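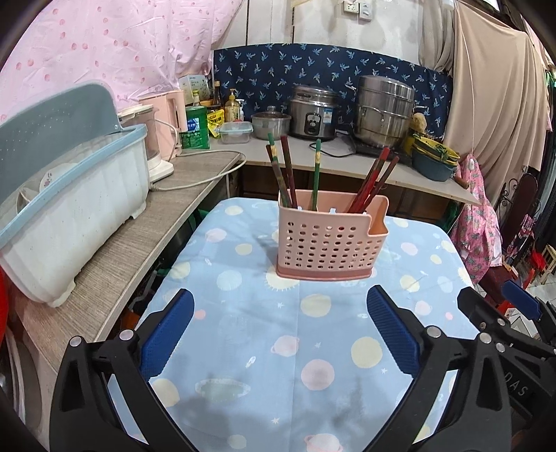
Chopsticks in a pink holder, on a tablecloth with planets and rockets.

How Does a Reporter Find Things Out?

Suppose the swimming pool in your town closes in March, right when everyone is getting ready for swim lessons. There is a sign on the door, but it only says "Closed." Your neighbor says the roof leaks. Your bus driver says the town ran out of money. Who is right? Finding out is a reporter's job, and it can take a lot longer than you might think!

Let's pretend the town is called Prutholm, and its newspaper is the Prutholm Mercado. The reporter starts by writing down all the questions she has. When did the pool close? Who decided? Has anyone looked at the roof? Then she starts calling people. Some of them talk to her right away, some call back a week later, and a few never do (she keeps trying, very politely).

A person who tells a reporter something is called a source. A good reporter likes to have at least 2 sources for anything important, and they shouldn't both have heard it from the same cousin. She also looks for papers -- letters, bills, notes from town meetings. Many of these are public records, so anybody may ask to read them, even you. Our reporter asks for the pool records and gets a box with 280 pages in it. She reads every one, with a sandwich, and on page 29 she finds a letter about the roof.

Is she done? Not yet! Now she calls the people who run the pool and tells them what she found, so they have a chance to give their side. After that she writes the story and hands it to an editor. The editor is the person who asks, "How do you know this?" over and over, sometimes about a single sentence.

Even careful reporters get things wrong now and then. When that happens, the paper prints a correction, a short note that says what the mistake was and what is true.

Words to know
Source: a person or a paper that gives a reporter information.
Editor: someone who checks and improves a story before it is printed.
Correction: a note that fixes a mistake.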